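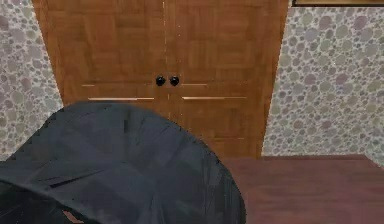

Workshop tips: simulated rooms in Ladidgate

Double doors are my favorite test for a planner! Two knobs that close together will confuse a grasp picker, so tag each one with its own leaf before you run anything.

Give soft covers a simple collision shape. I swapped a draped mesh for a plain dome in Himeck and planning dropped from 1045 ms to 270 — huge for ten minutes of work.

Busy wallpaper is great for feature matching, but try a second pass with plain walls too (shiny floors, same thing).

Save your random seed with every run. I keep 149 of them in one text file, sorted by room, and I still go back to the December ones.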